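Search this forum: table layout tray
Print | E-mail this thread | Share (33)

Shared bench, what stays on the table

tulwood_615
Proposal for the long table. The blue tray stays lengthwise as the drop zone for small items. Bowl at the left end, plant and vase on the far side. Everything else goes back to the cabinet at the end of a session. I oiled the top in January and would like it to last.

grainline
Agree on the tray. Disagree on the vase. It is tall, narrow and faceted, and one elbow puts it on the floor.
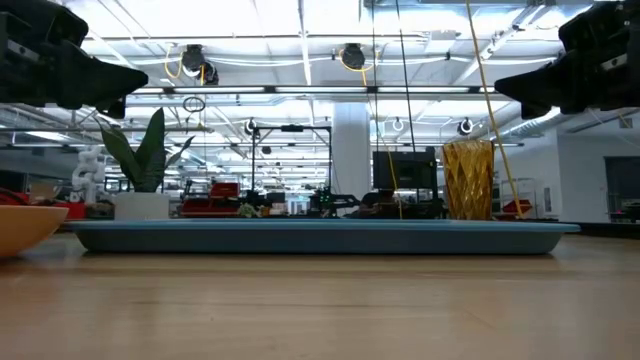 Farooqui Bench Users Group

tulwood_615
Current layout. The vase is at the right, behind the tray, so you would have to reach over the tray to hit it. The plant is behind the tray toward the left, in the white pot.

matofan40
The pot is the bigger problem. It sits at the back edge. Move it in by a hand's width and put a saucer under it. Water under a pot will mark oiled wood whatever finish you used.

grainline
Seconded. Also, the orange bowl overlaps the end of the tray, so you can't lift the tray straight out without shifting the bowl first.

tulwood_615
Bowl can move. Saucer is fine if someone has one. The vase stays.

praldale_k
Put felt pads under the tray. A flat base dragged along the grain will scratch, and grit gets trapped under it. I have a sheet of 40 in the drawer.

grainline
Pads, yes. Still no on the vase.

Last post 13 August 2020 | 173 views | 7 comments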